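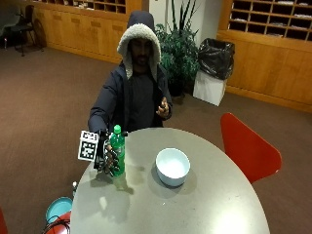
*Glove practice at the round table, with the green bottle and the white bowl.*

# Questions we get about the Rustis student robotics club

Every January a new batch of people finds us, and every January we end up typing the same answers into the same emails, so we've gathered them all on one page. Please don't feel shy about writing to us anyway if your question isn't covered (we like mail!).

## Do I need to know anything about robots before I join?

Not a thing. Some of our members came in having built a drone or two, and others had never held a screwdriver for longer than it takes to change a battery. You'll be paired up with someone who has done at least one term, and they'll sit beside you until you're comfortable. If you can be patient with a cable, you're already most of the way there.

## What is the club working on this year?

Our main project is called Dritoto. We're teaching a robot hand to do small kitchen jobs by showing it how people do them: picking up a bottle, moving it near a bowl, tipping it, setting it back down. A member wears the sensor glove on the right hand and does the job at normal speed while we record. The glove follows the fingers, and the square printed marker attached to it lets the camera work out where the hand is and which way it's facing.

We have 3,201 recordings saved so far. That sounds like a mountain, and then you start sorting them and find that a good many are of someone's sleeve sliding over the marker. Those go in a separate folder, and we do keep them, as they're handy for teaching new people what to look for.

## What's it like to wear the glove?

A bit stiff for the first few minutes, and then most people forget it's on. It has rods and joints along the fingers and over the back of the hand, so you can't make a really tight fist, and you shouldn't try. Let the rods settle before you grab anything. Take hold of the bottle around the middle, keep the marker pointing where the camera can find it, and move the way you would at home. New people nearly always move too slowly, as though the bottle were asleep and they didn't want to wake it.

Your left hand stays bare and can do whatever comes naturally, as long as it doesn't pass in front of the right one.

## What if I'm left-handed?

Come anyway, please! We only have a right-hand glove at the moment, but Prapai Yensuk is left-handed and has recorded more clean takes than almost anyone in the club. There's also plenty to do on the labeling and code side, where it makes no difference at all.

## How long is a session?

We start at 4:30 in the afternoon and finish by 7. You don't have to stay for the whole thing. We do ask that you wear the glove for no more than 20 minutes at a stretch, then swap with your partner and take over the notes.

## What should I bring?

A laptop if you have one, and something to write with. We supply the bottles, bowls, and everything else that goes on the table. Wear whatever you like, parkas included, but push your cuff back far enough that it doesn't catch on the glove.

## Do I have to show my face in the recordings?

No. The robot learns from the hand, and we're happy to crop or blur the rest. Tell whoever is running the computer before you begin, and they'll mark it in the log. If you change your mind later, write to us with the month you took part and we'll go back and fix it.

## Is there a fee?

It's $132 for the year. If that's a stretch for your family, talk to Hazem Bensaid, who runs our sign-ups. He'll sort it out quietly and you won't have to fill in a long form or explain yourself.

## Do you compete?

Yes, at the Forkside Student Challenge. Each team gets a table, a set of household objects it hasn't seen before, and 285 seconds to finish as many tasks as it can. Last year our robot put a bottle down so gently that we all cheered, and then it knocked the bowl onto the floor on the way back. We came in fifth. The travel group is usually six people, and we pick it in the spring from whoever has been coming regularly.

## Can parents or friends come and watch?

They're very welcome. We just ask visitors to stay behind the camera and to keep from leaning on the table during a take, as even a small bump shows up in the data and somebody has to trim it out afterward.

## How do I sign up?

Send Hazem a note with your name, your grade, and which hand you write with. He'll write back with a start date and the sheet that needs a parent's signature if you're under 18. Bring the signed sheet with you the first time, and we'll have you in the glove that same afternoon.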